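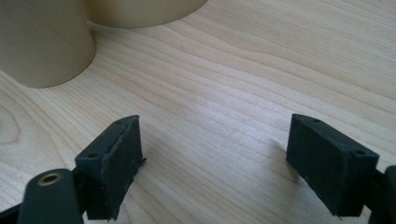

Wood grain on a pale tabletop, with two beige cylinders in the corner.

Small Shop Notes: Sorting Out Your Email List

Jun 27, 2026

Several readers wrote in after the last issue to ask how often they should clean up a mailing list, and whether it is worth doing at all when the list is small. Hyun-seo Heo runs Nenia, a one-person shop that sells sewing patterns as downloads, and she agreed to let us go through her numbers.

Her list had 2,363 addresses on it. Of those, 671 had not opened or clicked anything in the past year. She was paying for all of them, and they pushed her into a higher price level with her mail service.

She did not delete them right away. She wrote two short messages and sent them a week apart. The first asked if the person still wanted to hear from the shop and had one link to click. The second said it would be the last message unless they clicked. Anyone who did nothing was taken off the active list and kept in a separate file, so that a past customer who writes in for a lost download can still be found. 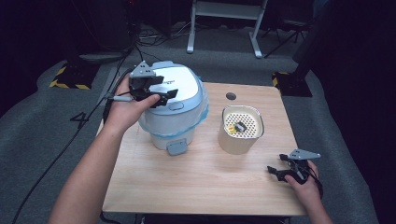
Rice cooker and a beige container with a perforated tray, on a light wooden table.

A few things to watch for if you plan to do the same. Open rates are not very reliable, as some mail programs load images on their own and others block them. Clicks and purchases tell you more. Check your order records before you remove anyone, and leave recent buyers alone even if they never open the newsletter. Also look at when people signed up. Somebody who joined last month has not had much chance to click on anything.

Rafsan Bhuiyan, who keeps the books for Haque and two other online stores, suggests doing the cleanup just before your mail service renews. If you pay by the year, find out if you can drop a level in the middle of the term. Many plans will only let you go up. Heo's renewal is in September, so she will not see the lower bill until then.

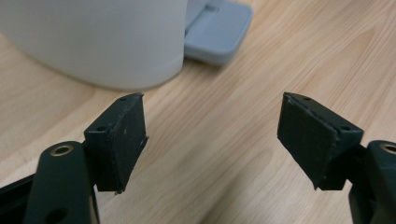 The other question we get is about the signup form. Heo used to ask for a first name, a last name, a birthday and an email address. She now asks for the email address only. She never used the birthdays, and the names were mostly typed in lower case and looked odd in the greeting. Her form is at the bottom of every product page and on the order confirmation page. She took down the pop-up in the spring and has not put it back.

If you sell through a marketplace, read its rules before you add buyers to your own list. A purchase is not the same as permission, and some sites will close a seller account over it.

Next issue: shipping rates for small packages, with figures from Asten and from the Astcombe sellers' group. Send questions by replying to this email. Please say what you sell and which mail service you use.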